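Two Fingers

The case came up the stairs on its side, which the label said not to do. I signed for it anyway. Case, charger, booklet, gripper. Lena at nursery till three, deadline at nine the next morning, and one thing to find out: is the Bident worth the money.

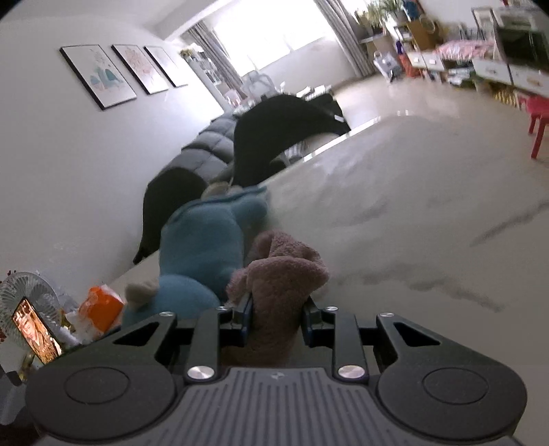 Brown one first. I'd done the brown one so many times by lunch that my thumb had gone numb. Squeeze, lift, carry, let go. Squeeze, lift, carry, let go. The booklet called this a demonstration. Every demonstration goes into the box of memory in the handle, and off to Dramau overnight, and then when the arm comes (the arm comes later, you don't get the arm till you've done your demonstrations) it already knows your house. Knows your toys. That's the pitch. You show it once, it does it for ever.

Not once, as it happens. Page 4. "We suggest 2,000."

I rang Declan Tapsell.

"Two thousand what," I said.

"Picks. Hello, Pouran. It came then?"

"Two thousand picks."

"It's a suggestion. You can do it with fewer. It'll just be a bit, you know. Tentative."

He had one of those voices that's always walking somewhere. Car park, by the sound of it. Keys. He was the whole of Dramau's press office and I think most of sales too, and he'd been ringing me since April, when I'd written something rude about a window cleaner that fell off windows. He'd liked that. Said it was fair. Said he wanted fair.

"How long does a pick take?" I said.

"How long does it take you to pick up a teddy?"

"Depends on the teddy."

"Well, there you go," he said, and a car door went.

Kept going. Kettle, then another go. It isn't heavy, the thing. Put that in the review. Not heavy for the first hour. You hold it out in front of you like a torch and you close your hand and the fingers close too, black, with a thin blue line down the inside of each so you can see where they meet. Nice touch that. I did like the blue line. You find yourself lining things up to it without thinking.

Soft toys are the hard ones. I'd assumed the other way round. A cup is a cup, it stays cup shaped. But you get hold of Lena's brown thing round the middle and the top half folds up over and flops about, arm going one way, head going another, and you lift and you don't know what you've got. You might have all of it. Might have a handful of fluff. I dropped it on the table. Did it again, lower down. Better. Lower down is better, write that down.

The brown one is called Mr Rutherford. After the street, we lived on Rutherford Street when she got it, and when we moved across Cludanstead she decided that was his surname and we were leaving him his house in his name. I don't know. She was two.

The blue one hasn't got a name. The blue one is only big.

By one o'clock I had a page of notes, if you could call them notes.

Trigger stiff then not stiff.
Grips well low down.
No good at all for the blue one, too fat, have to go for the ear.
Wrist.
WRIST.
Where does it all go???

That last one was the real question and I knew it when I wrote it. Underlined it. Then I did more picks because it's easier to do picks than to ring Declan.

There's a camera in it. Obviously there's a camera in it, how else would it see. Small eye, up by the body, looks out over the fingers. Everything the fingers did, it saw, and a fair bit behind them as well. Sofa, pictures, the red chair. My phone by the fan with someone's picture on it. All of that going off to wherever Dramau is at night while I was asleep. I turned one of the chairs round, as if that'd help.

Rang him.

"Where does it all go?"

"Good question."

"I know it's a good question, I've underlined it."

"It goes to us. It gets boiled down. They don't keep the pictures, they keep the... how would you put it. The knack."

"The knack."

"Of how you do it. You'll pick things up differently to me. Everybody's got their own way. So when the arm comes it'll do it like you. People find that quite nice."

"Does anybody look at it?"

Walking noises. Then no walking noises, he'd stopped.

"Someone checks them," he said. "A sample. To make sure it's not just, a thumb."

"Who?"

"Well," he said. "Me, quite a lot of the time."

I went and stood in the kitchen.

I should say I wasn't cross. I'd have to be cross in the review, or a bit, readers like to be told when somebody's looking. But standing there all I thought was of Declan Tapsell with his sandwich, going through the picks. Pouran Nouri, pick 300 and something. Squeeze, lift, flop. There's the fan again. There's her sofa. Had he seen the one where I said a word? Does it do sound? I checked. Doesn't do sound. Page 9.

Then it was twenty to and I ran.

Lena wanted a go before her coat was off. I said it wasn't a toy and she said it's picking up toys, which I hadn't got an answer to. It says adults only on the case. It also says keep the case upright. So I held it and she held my hand holding it, and we did Mr Rutherford.

"You're doing it wrong," she said.

"I've done it all day."

"He doesn't like it there. You have to say first."

"Say what?"

"That you're going to."

So we said. I'm going to pick you up now, Mr Rutherford. Squeeze, lift, carry. And here's the thing and I put this in the review and they cut it. You wait a bit, if you say it. You hold the fingers open just there, over him, and then you close. And it was a better pick. Every one. He came up all in one peice, head on top. I must have been snatching before.

We did the blue one by the ear. She said sorry to it.

We did the orange packet, she said sorry to the orange packet, and then she got bored and wanted toast.

After bedtime I did some more on my own. I said it out loud, quietly, like an idiot. I'm going to pick you up now. My wrist had a sort of heartbeat in it. I did it till the light on the handle went, and put the thing on charge, and it sent itself off in the night, all of it, the snatching ones and the polite ones together.

Filed at ten to nine. I gave it 3 out of five. Here's how it ran, more or less.

"The Bident is a clever piece of kit which asks you to do your own housework 2,000 times so that you needn't do it again. The gripper is well made and easy to hold for an hour. It is not easy to hold for a day. Soft toys are a struggle until you learn to go in low. Buyers should know that Dramau staff look at some of what it records, which the booklet doesn't say and should. We haven't yet seen the arm, so can't tell you if any of this works. Full price with arm is £3,000. I'd wait."

Headline, not mine: HANDS UP WHO WANTS TO TIDY.

June 2019, that issue. I've still got it, it's got a ring on it from a mug.

Declan rang at lunch. I thought, right, here we go.

"Fair," he said.

"Is it?"

"The wait bit hurt. But fair. They're putting a line in the booklet, about the looking. I said we should have had it in there from the start, I did say, but you know." Walking, walking. "Can I ask you something? Off the record or on it, I don't mind."

"Go on."

"Yours go funny at the end of the afternoon. The picks. They're all the same, bang bang bang, pretty rough, no offence."

"None taken."

"And then there's a gap where you went out, and after that there's a wait in every single one. Open, wait, close. It's the same wait. I thought the trigger was sticking. I've had it up with the engineers, they say it's not the trigger."

I looked at the toys. She'd put them on the sofa before nursery, side by side, the blue one leaning.

"It's not the trigger," I said.

"Only it's learned it. I've got it on an arm here, your lot, just to see. It goes over and it stops. Just over the top of the thing. And then it picks it up, and I've got to say it's very good, it's the best we've had on soft stuff, it doesn't drop them. But it stops every time. What's it doing?"

I told him. Took a while, I had to explain about the street.

He didn't say anything for a bit. Then he said could he send the arm round, on loan, no review, only he thought Lena ought to see it. I said how big is it. He said quite big. I said it'd have to go by the window then and I'd need to move the little chair.

"I'll keep it upright on the stairs," he said.

"You'd be the first."

Then he asked me did it matter what words she used, and I said I'd find out, and I had to go, it was nearly three.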